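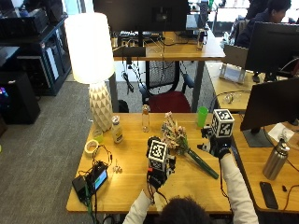
Last updated: April, 4:30 pm

April. Entry by Remedios Requena

Glove budget. One pair with marker cubes on the desk now, flowers as the object. Want 2 more pairs before summer. Fukel quotes 103 per cube, Mok 82 but with a 30-day wait. Going with Mok unless Derkier moves the start date. Spare cables go on the same order. Still need a price from Waser for a second fixed camera. Arm purchase stays on next year's list.

Contact: Remedios Requena, Waser project notebook | Back to top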